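FOR IMMEDIATE RELEASE

Bimeo Opens Enrollment for Furnished Apartment Leasing Program in Lirkusville

LIRKUSVILLE, June 16, 2025 – Bimeo, a regional manager of rental housing, today opened enrollment for a furnished leasing program covering 200 apartments in Lirkusville. The program is intended for traveling nurses, contract teachers, families between homes and other residents who need a place to live for several months and do not wish to buy or move a full set of furniture.

Under the program, a household may lease a furnished apartment for a term of three to twelve months. Rent, water, trash service and basic internet are combined in a single monthly bill. Electricity is billed separately according to use. Residents who complete a first term may renew at the same rate once, provided the request is received 20 days before the lease ends.

The apartments are located in three existing Bimeo properties near the city's hospital district and downtown bus routes. Each home will be offered with a bed in every bedroom, living room seating, a dining table and a stocked kitchen. Furniture is supplied and maintained by Zeng, a furniture rental company that has worked with Bimeo on its corporate housing since 2019. Repairs and replacement of worn pieces during a lease are included in the rent, except in cases of damage beyond ordinary use.

"People come to Lirkusville for a nine-month contract and spend the first of those months sleeping on an air mattress," said Bezawit Jemal, director of residential programs at Bimeo. "We heard this from tenants again and again at move-in. A signed lease should come with a home that is ready that evening."

The decision to offer the program follows a survey of current and former tenants that Bimeo carried out in February. The company received 3,864 responses. Respondents named the cost of furnishing a first apartment and the trouble of disposing of furniture at the end of a lease among their chief concerns. Many also asked for clearer rules on hanging pictures and putting up shelves, and the new lease has been rewritten accordingly. Residents may mount light shelving and framed items on any interior wall other than tiled surfaces, and small nail holes will no longer be charged against the deposit.

The security deposit for all furnished apartments is set at $1,000, regardless of the number of bedrooms. Deposits may be paid in two installments, with the first due at signing and the second due at the end of the following month. Pets are permitted in ground-floor units at one of the three properties.

Applications will be handled through Vokeo, the online tenant portal already used by Bimeo residents for rent payments and maintenance requests. Paper applications will remain available at the Lirkusville leasing office. Current tenants who wish to move from an unfurnished to a furnished apartment may do so without a new credit check and will be given priority during the first two weeks of enrollment.

Jemal said the company will review demand at the end of the first year before deciding whether to extend furnished leasing to its properties outside the city.
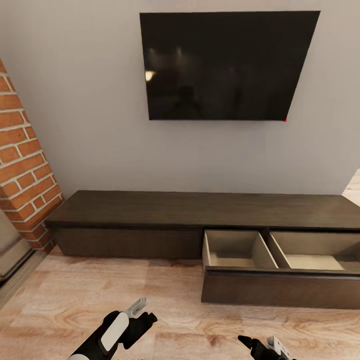
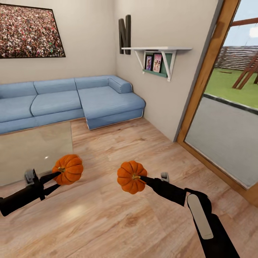
Computer-rendered interior views: a wall-mounted television (first image) and a sectional sofa with wall shelf (second image).

About Bimeo
Bimeo manages rental apartments and corporate housing in Lirkusville and neighboring communities. Its services include leasing, maintenance and resident support.

Media Contact
Bezawit Jemal
Director of Residential Programs, Bimeo
Lirkusville Leasing Office

###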